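How far out should the drawer be at the start of a handheld gripper demo?

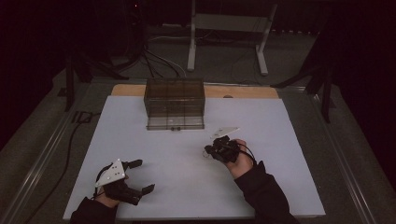
Drawer open, both grippers clear of the box.

Posted by Urmas Šimkus

We record two-handed demos with handheld grippers, putting small items into a plastic drawer box and closing it. Our written procedure says "drawer open at start" and leaves it at that. One operator pulls it nearly all the way, another stops at halfway. We have 107 recordings under that wording and I'm being asked to sign off on them. Is there an accepted rule, or does every lab write its own? I'd also like to know whether the hands should be in view before the first movement.

Ilze Laur

I don't know of a published standard that goes down to drawer positions, so you'll be writing your own. Ours at Zesar fits on one page:

Box against a tape mark, same face toward the operator every time.
Drawer pulled to a stated distance, checked with a ruler before each block of 19 takes.
Both grippers in view and touching nothing for 5 seconds, then start.
Plain dark sleeves, cuffs done up. Cables over the back of the hand, never across the jaws.
Anything that breaks a rule gets marked on the sheet at the time and stays in the set — don't delete it quietly.

If you want variety in how far the drawer is open, that's fine, but write down the range and record the value for each take. For your existing recordings I'd measure the opening from the first view of each one and add it as a column. I wouldn't sign off until that's done.

Strazds

Just use tape on the table. We did 35 takes that way and had no complaints. Check your cables too, mine kept catching on my sleeve.

Bokero

Agree with Ilze on the ruler. I'd add the organisation of the sheet itself: one line per take, operator's initials, and the version of the procedure they were following. We changed ours in May and it took ages to sort out which takes came before.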